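Is That Really True? Animal Hair, Ink and Tall Stories

People tell a lot of stories about writing brushes. Some say the very first one was made by a general. Others say a brush made from the right hair will give you lovely handwriting. Should we believe them?

Start with the general. His name was Meng Tian and he lived in China more than 2,000 years ago. It's a good story, but brushes older than him have been dug out of the ground. So he can't have been first. Perhaps he made a better one. Perhaps he didn't, and people just liked giving a famous man the credit.

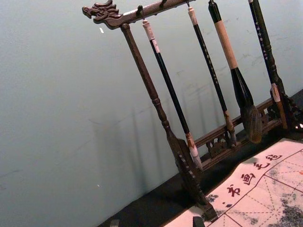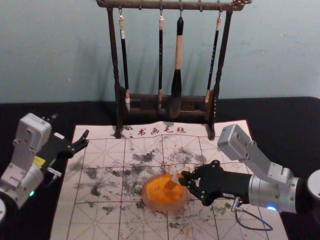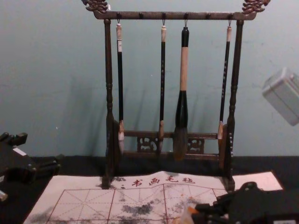
A carved brush rack made of dark wood.

Now for the hair. Brushes have been made with hair from goats, rabbits and weasels. Goat hair is soft and weasel hair is springier, and you can feel that when you press down. But a label saying "wolf hair" usually means weasel! Always ask what a name really means.

Will a dear brush make you write well? I doubt it. Ferenc Bíró, who teaches our Saturday class, once gave us a cheap brush and a costly one and didn't say which was which. Most of us guessed wrong. My letters were wobbly with both.

You can try this at home. Ask a grown-up to hide the handles of two brushes with paper. Paint the same line 42 times with each, then mix up the sheets. Can a friend tell them apart? If they can, try it with another friend before you decide. One lucky guess doesn't prove very much.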